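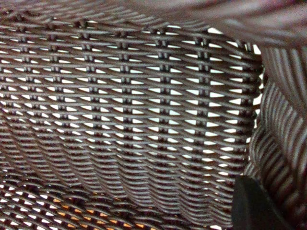
What does Bivum cover?
Bivum covers high school and small college sports in Hunstead, Edstead and the towns between them. We publish game stories, box scores, schedules and standings, and we carry live audio of selected games during the football, basketball and baseball seasons.

About Bivum

Bivum started as a baseball scores page. Florêncio Leitão was keeping the book for the Hunstead High varsity team and got tired of parents calling him at night to ask how the game ended. He put the line scores online, then the box scores, and by the second spring the Edstead coaches were sending him theirs too. Football was added the next fall.

We are still a small company. Five people work here through the school year, and we hire freelance writers and photographers for the busy weeks. Our office is on the second floor over the hardware store in downtown Hunstead, one block from the bus stop. The entrance is on the side street.

What we publish

Game stories are posted the same night whenever we have a writer at the game. When we don't, we work from the scorebook and a phone call with the coach, and the story says so at the bottom. Corrections are made in the story itself with a note giving the time of the change.

Box scores are posted for varsity baseball, softball, basketball and volleyball. Football gets a full scoring summary and individual rushing, passing and receiving totals. Soccer gets goals, assists and saves. Wrestling, track, swimming and cross country are posted as full results when the host school sends them to us in a form we can use. If a meet is missing, it usually means we have not received the sheet.

Junior varsity scores are listed on the daily scoreboard without a story. We do not cover middle school games, and we do not publish rankings of players below ninth grade.

Last school year we published 1225 box scores and 690 game stories. We also carried 50 games on live audio, most of them basketball.

The area

Our home schools are Hunstead High, Hunstead Catholic, Edstead High and Edstead North. We follow the smaller schools along the county road on a rotating basis, so each of them gets a staff writer at several games a season. For college sports we cover Edstead College, including its summer baseball games at Ueda Park.

When one of our teams goes to a state tournament, we go with it. Out-of-area games in the regular season are decided week by week, and league games come first.

Who we are

Florêncio Leitão, founder and publisher. Florêncio runs the business side, sells most of the advertising and still scores home baseball games by hand. He pitched two years of junior college ball before a shoulder injury.

Lorena Durán, editor. Lorena assigns every game and reads every story before it is posted. She came to us from a daily paper where she covered college softball and, for one long winter, bowling. Story ideas should go to her.

Zeeshan Khokhar, football and wrestling. Zeeshan writes the weekly football preview and does play-by-play on the audio games. He grew up in Edstead and played offensive line at Edstead North. He picks the score of every league game each week, and his record is kept at the foot of the preview.

Tahira Mughal, basketball, volleyball and soccer. Tahira joined as a freelancer and came on full time after two seasons. She also edits the Signing Day pages in the spring and keeps the all-time scoring lists for boys' and girls' basketball. If you have old scorebooks in the attic, she would like to see them - especially anything from the Hunstead gym before the fire.

Hammad Khattak, statistics and website. Hammad built the box score form that coaches use to send in their games. He handles standings, tiebreakers and the playoff brackets, and he is the person to write to when a number looks wrong.

How we pay for it

The daily scoreboard, schedules and standings are free to read. Full stories and the live audio are for subscribers, either by the month or by the school year. We have almost 300 local advertisers, from feed stores to dentists, and their names are listed on the sponsors page. Advertisers do not see stories before they are posted and have no say in which games we cover.

Schools do not pay us for coverage. We buy our own tickets when a game requires one.

All-Area teams

We name All-Area teams in football, volleyball, basketball, soccer, baseball and softball. Coaches in each sport nominate players from their own team and vote on players from the others. Our writers settle ties. The nomination form for spring sports closes on 30th April, and late forms are not counted.

For coaches

Please send your roster before the first game with jersey numbers, grades and the spelling of every name as the player wants it. Scores can be sent through the coach form, by text or by phone. The desk is staffed until 11 on game nights. Take a photo of both pages of the book if you are in a hurry and Hammad will enter it - just make sure the pitching lines are readable.

For readers

Photos from games can be ordered through the photo page. Prints are made at a shop in Edstead and can be picked up there or mailed. Requests to use a photo in a yearbook or a graduation program are free, but write to us first.

Letters about coverage are welcome and most are answered within the week. We do not print anonymous complaints about coaches, officials or players.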